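Week 4 handout: Hand-held gripper kits, and how to judge one before you buy

Welcome back. Last week we spent most of our time on robot arms bolted to benches, and a few of you asked when we'd get to the stuff you can pick up and carry. So that's today. I've been going through the Muruta kit for the last month or so, and I'm using it as our running case. You'll be writing a short review of your own at the end, so take notes on how I go about it as well as on what I say.

1. What's on offer

Muruta sells the kit two ways. You can buy the pair outright, or you can sign up for their collection service, where they lend you the hardware, you do the tasks, and they process the recordings for you. The service side is run by a smaller outfit called Sikus, and you'll see both names on the paperwork. Don't let that throw you.

The base kit is two grippers, one per hand, each with its own wide-angle camera, plus cables, wrist straps and a carry case. A spare set of finger pads costs extra. I think it should be in the box, because pads are the first thing to wear and you'll want them the week yours start slipping.

Each gripper weighs 430 grams on my kitchen scale. That sounds like nothing. Hold one out in front of you for a while and get back to me! I'll come back to this under comfort.

2. Why we care about cloth

If you remember one thing from today, remember that cloth is where these kits earn their money. A mug has one shape. A sweater has as many shapes as you have patience for, and it changes every time you touch it. When you're comparing products, ask the vendor for cloth recordings first. If all they show you is blocks and cups, push a little.

Here are the things I look for in a cloth recording:

Can I see both fingertips when they're open?
Does the garment stay in view through the whole fold?
Is there enough difference between the garment and what's under it?
Is the second gripper in view at least part of the time?

That third one catches people out. A plain sheet is easy mode. A busy bedspread is closer to what a home robot is going to run into, and I'd much sooner have a vendor show me that. Chunky knits are good test pieces too – thick stacks, big ridges, and they spring back open if you fold them lazily.
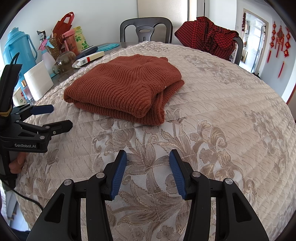 3. Comfort and handling

Back to the weight. My forearms were fine for the first stretch and grumpy after that. I got through nine folds in a row before I wanted to put the things down, and I'm not a delicate person. The wrist strap helps, but only if you snug it up properly. I wore it loose at first (my own fault) and the handle kept rolling in my palm.

The cable is my biggest gripe. It likes to drag across whatever you're working on, and twice it pulled a sleeve out of place right as I was lining it up. Run it along your forearm and clip it at the elbow. The manual doesn't suggest this and it should.

Squeeze feel is good. It's smooth all the way through, with no sticky spot near the closed end. Compare that with the Naladska unit some of you tried in the lab, which has a noticeable catch. Naladska is lighter, though, so if you have small hands you may still prefer it.

4. Setup and recordings

Calibration took me around 300 seconds a side the first time, and less once I knew the order of the steps. Do it in the room you'll be working in. I calibrated in my office and then carried everything home on a Sunday, and the tracking wandered until I did it over.

Wide lenses bend straight edges, so expect the side of a bed or table to look curved. That's normal for this type of camera. What you want to check is whether the software's correction is any good, and Muruta's is decent in the middle and so-so at the corners.

Upload is slow. Plan to leave it running over dinner.

5. Where I land

I'd recommend buying the kit if you already have someone who can handle the data. The service makes more sense for a small team without that person, but read the Sikus terms on who keeps the recordings. I had to ask twice to get a clear answer.

For next week

Read the Srivastava buyer's checklist in the course folder, all of it, including the dull bit on warranties. Then pick one kit from the lab shelf, fold one item of clothing with it until you're sick of it, and write me a page. Tell me which garment you used, what surface it was on, and where your hands got tired. Bring your own sweater if you can – the lab towels are getting pretty sad.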